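The Most Expensive Way to Put Away Fruit

The shared workshop in Prenport occupies the back half of a former carpet store, and it smells of solder and somebody's soup. Members pay monthly for the use of two drill presses, a laser cutter with opinions, and a long wall of shelves where ambitions go to be labeled and forgotten. For most of its life the place turned out birdhouses. Now it has a robot with two hands, and the birdhouse people have been very gracious.

The project is called Tavent. The name was supposed to be temporary, until the group thought of something better, and then it got painted on a toolbox. The goal, as written on the whiteboard in June, is modest: pick up a basket of groceries, put it on a shelf, let go. Letting go was added later in a different color.

I joined for the wiring and stayed for the arguments. The longest concerned the fingers. Bare metal ones slid off everything with a noise like a dropped fork, so the hands now wear black textured coverings, and they look ready to prune roses. Grip improved. So did the robot's ability to hang on to things it had been told to release, among them a tape measure and my sleeve.

The software side is built on a motion planner called Sasaki, which one faction considers elegant and the other considers a punishment. It thinks for a while before each move. Four tries out of nine, on a good evening, it thinks for a while and then declines. 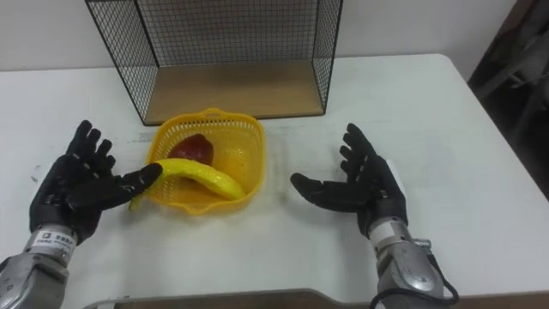 We settled on plastic fruit early. Real bananas were tried for a week, and the workshop's policy on real bananas is now one sentence long. The plastic kind never ripens, which is convenient, but it is slick and light and inclined to travel when a finger brushes it. A person would nudge it back without noticing. Tavent has to find it, plan for it and approach it with the gravity of a bomb squad.

The shelf caused its own trouble. Wire mesh is cheap and easy to stand on a table, and to the depth sensor it is a rumor. Some evenings the sides exist and some evenings they don't. We taught the robot to trust the wooden base and be suspicious of everything else, a policy I have since adopted at home.

Then there is the money. The running total, kept on the inside of a cupboard door, stands at $1,723, not counting the arms, which came secondhand through a parts dealer called Rurkance and are recorded under "miscellaneous." A couple of members have pointed out that a basket can be moved by hand for less. They still turn up at eight with snacks to watch, and they groan louder than anyone when the planner gives up.

Next on the whiteboard is a second shelf, higher than the first. Somebody has already started on the bracket.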